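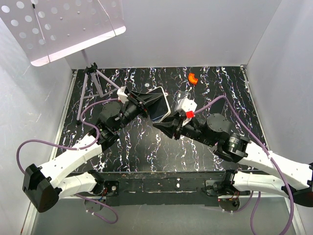
Two arms, one phone. The left one has it, the right one is reaching in.

1/ OK so I've been promising a thread on whether machines can do chores yet, and people keep asking me in the replies, so let's go. Long one. Get a snack.

2/ Background for new followers: I spent nine years running the back room of a repair and refurb shop in Vinstead. Phones, tablets, the occasional bread maker somebody begged us to look at. Now I write about automation, mostly because I got tired of reading articles by people who have never had to wipe down a tray of other people's phones.

3/ And that's my test, by the way. Everybody asks "can it fold laundry?" I ask "can it pick up a phone, turn it over, look at the back, and hand it to the other hand?" You do this maybe a hundred times a day without noticing. It's a terrible job for a machine.

4/ Why terrible? A phone is flat, slippery, and all the parts you'd like to grab are the parts you're not supposed to squeeze. Hold it by the edges and you might press a button. Hold it by the face and you're pushing on glass. Your fingers sort this out on their own. A wedge-shaped gripper has to be told, or shown, or left to practice for a very long time.

5/ Look at how the left gripper has it, tilted with the screen up and over to the right. I love that angle! It's how I'd hold one out to you across a counter. The other arm comes up from lower right, so there's a bit of phone free for it to go after.

6/ Two hands is the whole game, I think. Most of the machines I've seen on shop floors have one arm and a really good fixture. The fixture is doing the work of your other hand. Great if you're building the same thing 3,000 times. No help at all in a kitchen, where the "fixture" is your hip against the dishwasher door.

7/ My old boss Gijs Visser used to say he'd buy a robot the day it could empty the box of trade-ins onto the bench without him wincing. I asked him again last November. Still wincing, still no robot.

8/ He did trial one, though. A single-arm setup from a company called Lotar, for sorting handsets into trays by size. Worked fine on the clean ones. Then a phone came through in one of those fuzzy cases with ears on it and the thing just sat there thinking about its life. We got 29 done before lunch. Fenna Segers, on the next bench, did more than that while eating a sandwich.

9/ To be fair to the machine (I do try to be fair to the machines), Fenna is very fast and the sandwich was small.

10/ Someone's going to ask about the tabletop. Black, with white and blue and pink squiggles all over it, like veins. A dark phone on a dark bench is a pain for me, never mind for a camera. We had pale gray mats at the shop and I still lost SIM trays on them weekly. If you run a repair bench, get the lightest mat you can stand to look at.

11/ Also spotted: one tiny silver washer near the back. Every bench I've ever worked at has one of those. You never find out what it came off of. Ask a robot to pick THAT up and we'll talk.

12/ OK, the chores scorecard. My opinions only, please don't send me your company's deck.

Vacuuming an open floor: yes. Has been for years. Under the chairs, kind of.
Mowing: yes, if your yard is boring.
Loading the dishwasher: no.
Folding towels: slowly, and you'd better like that particular towel.
Folding a fitted sheet: I can't do it either.

13/ Shop floor, same deal.

Moving totes from A to B: yes.
Driving the same screw in the same place: yes, beautifully.
Peeling off a screen protector: nope.
Passing a phone from one hand to the other: getting there, and I'm more excited about this than I probably should be.

14/ The passing one matters because of the moment in the middle. Both hands have it. If one lets go early, it drops. If one hangs on too long, they're in a tug of war. You and I feel the tug and let go. Watch two people hand over a full coffee sometime, there's this tiny wait. Getting a wait like that into two arms is hard work!

15/ I talked to Idun Backlund about this, she did motion stuff at Arai for a long while. She told me the thing she looks for is what happens on a bad grab. Does it notice? Does it try again from another side, or carry on happily with nothing in its hand? She'd take a slow arm that notices over a fast one that doesn't, every time.

16/ That stuck with me. When you read "90 percent success," ask about the other ten. A person who drops one plate in ten is not helping with the dishes.

17/ Ruben Postma in the replies wants to know about cost. Fair! The arms keep getting cheaper, as far as I can tell. What doesn't get cheaper is the person standing there resetting things. For Gijs's trial we spent 30 minutes every morning just getting it going, and that was me, on the clock, not doing phones.

18/ Another question, this one about the cables. Yes, they're purple, sort of a lavender. One of them loops right down along the right arm. I know nothing about why anybody picks a cable color but I'd like my charger in that.

19/ So, can machines do chores yet? Single steps, more and more of them. Whole chores, with the ears on the phone case and the dog in the way, I'd say no. If you're holding off on cleaning the kitchen until one shows up, go clean the kitchen.

20/ What I'd like to hear: which ONE step of a chore would you hand over tomorrow? Mine is matching lids to containers. Ragnvald Amundsen has already messaged me "socks, only socks," so socks are taken.

21/ Will try to answer people tonight after dinner. Dishes first, by hand, sadly.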